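Workshop Tips: Teaching a Robot Arm to Clear Your Bench

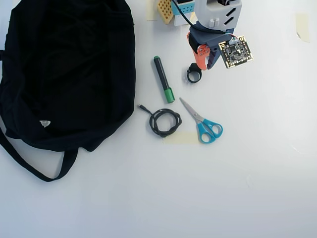
Marker, coiled cable, scissors and a black bag on the white table, with the gripper at the top.

Tidying a bench is a good first job to show an arm. The items are small, they don't weigh much, and a dropped marker does no harm. The tips below cover both ways of showing the task: moving the arm yourself with your hands, and driving it from a remote or a second arm.

Before you start

Clear the area down to what the task needs. Four or five items are plenty for the first day.

Mark your spots with masking tape. Beige tape on a white top is easy to find again and peels off clean if you lift it within a week. After that, warm it with a hair dryer first.

Wipe the table with a dry cloth. Crumbs and wire clippings get under the fingers and spoil the grip.

Run the arm with nothing in its fingers and watch the cables. Tape or tie down any that drag. Leave slack at each joint.

Set the speed limit low. Ours stays at 60 percent for demonstrations and goes no higher until playback looks right.

Moving the arm by hand

Put the arm in free-move mode and hold it above the wrist. If you hold it by the fingers you will twist them, and the twist gets recorded with everything else.

Come down from straight above. Stop a hand's width over the item, line up, then lower. Going in sideways knocks things over on playback.

Close the fingers with the button or the software, never by squeezing them.

Keep your other hand off the table if your setup records with a camera. The hand won't be there on playback.

Using a remote or leader arm

Sit where you can see the fingertips. If you have to lean, move the chair before you record.

Practice each pickup 6 times before saving any.

Move at an even pace. Long pauses while you think are recorded too, and the arm will copy them. Throw out a take with a long pause and do it over.

Rest your elbow. Yetunde Effiong, who runs the evening sessions at Costham, has people stop after 2 sets and shake out their hands. Takes made with a tired wrist are usually the ones we delete.

Tips by item

Markers: Cap on before you begin. Grip near the middle, across the barrel. Show it lying at several angles, or the arm will only know one.

Scissors: Close the blades. Pick up by the closed blades near the pivot, with the fingers square to the metal. Handles are wider and tend to roll in the grip. Save scissors until the marker is going well.

Coiled cable: Take hold through several turns at once. A single turn will pull out and leave you with a tangle. A twist tie helps for early takes.

Cloth bags: These are hard. Soft fabric lands in a new shape every time. Pinch a fold near the middle and lift slowly. Keep the strap clear of anything you don't want dragged along.

Small rings and bands: Lower until the fingertips just touch the table, then back off a hair before closing. Pressing down scratches the top and wears the tips.

How many takes

For one item and one drop spot, we got steady results at 60 takes. Our full bench set, all items mixed, came to nearly 850 and was spread over several weeks. Change the layout between takes, even by an inch or two.

Save after every set and write the item and the date in the file name.

Last updated March 14, 2021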